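Chapter 6
Walls, Floors and What Is Left Standing Against Them

In this chapter
Reading a room before you draw it
Two finishes on one wall
Floors – what to write down, what to leave for later
Fixed things and loose things
The room sheet

Before you start: have Chapter 5 done (tape, pencil, the long side first). You'll need a clipboard and the blank room sheet from the back of the book. Soft pencil. No pens.

6.1 The first ten minutes

Most people walk into a room and start measuring. Too early. Stand in the doorway and look. Then the opposite corner, and look again. Write down colours and materials before any numbers at all, in plain words. Brick. Paint. Timber look. Don't know. "Don't know" is a perfectly good entry on a room sheet and we'd like to see more of it. A wrong entry gets copied onto the plan, then into the quote, then somebody orders 60 litres of the wrong sealer.

That happened on the Kneath hall job, which we come back to all through this chapter. The hall is a single big room with a kitchen off the side. The first survey was done in a hurry on a Wednesday, late afternoon, half the lights off. The sheet said "painted brick, all walls". Two walls were painted. The others were bare brick to shoulder height with render over. So the sheet went back, and the whole room was done again.

6.2 Two finishes on one wall

Very common in older halls, schools, workshops. Brick or tile down low where chairs and trolleys hit it, paint up high. Treat these as two surfaces. Two lines on the sheet, two areas, and a height for the join. The join matters more than students expect. Is there a capping? A ledge? Does the paint just stop? Draw it from the side, a small sketch, even a bad one.

Brick colour – write down the range, not one word. A wall that reads as red from the door might have brown and tan through it once you get up close, and a patch done in plain red will stand out for years. The Kneath patch used a single-colour brick from the Demance range, 200 of them, and you can find it from the car park through the window.

For white walls, check where white ends. Does the same white carry on over the ceiling? Is there a cornice? If the wall and ceiling are the same paint then the painter needs to know that, and so does whoever is paying.

6.3 Floors

Keep it short. Colour, direction of boards if there are any, damage. You usually can't tell real timber from printed sheet by looking from standing height, so don't try to. Write "wood-toned" and put a question mark next to it. Get down on your knees at a doorway strip or a floor vent, were the edge shows, and then fill in the rest.

Cost is Chapter 9. But as a taste – the Brurkska studio exercise in that chapter has a difference of over 2,000 dollars between two floors that look alike in a photo.

6.4 Fixed things and loose things

Fixed: power points, heaters, brackets, signs, anything screwed on. These go on the plan.
Loose: bags, chairs, drinks, boxes. These don't.
In between: things that could be picked up but have a set spot. Extinguishers are the usual one. Mark the spot, note if there is a bracket, move on.

Allow 20 minutes for this part in a medium room. People will be working in there while you do it. Work around them, say hello, don't shift there stuff.

Try it now. Use the photo below and fill in a room sheet from it, materials only. Then read the note underneath and compare. 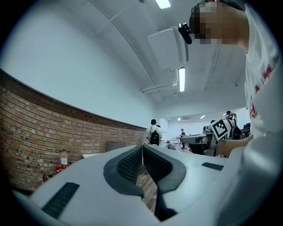 Your room sheet should have two lines for the left side before anything else. Bare brick first, in brown, tan and reddish, then a plain white painted wall over the top of it going up to the ceiling. Floor: brownish, wood-toned, question mark. The clear bottle with the red label near the foot of the bricks is loose, leave it off. The small red thing down by the floor looks like an extinguisher, so it goes in the third group, pencilled, to be checked on site. Height of the join – leave blank, you can't scale it from a photo. Blank sheets are at the back, section 6.5 picks up with the measuring.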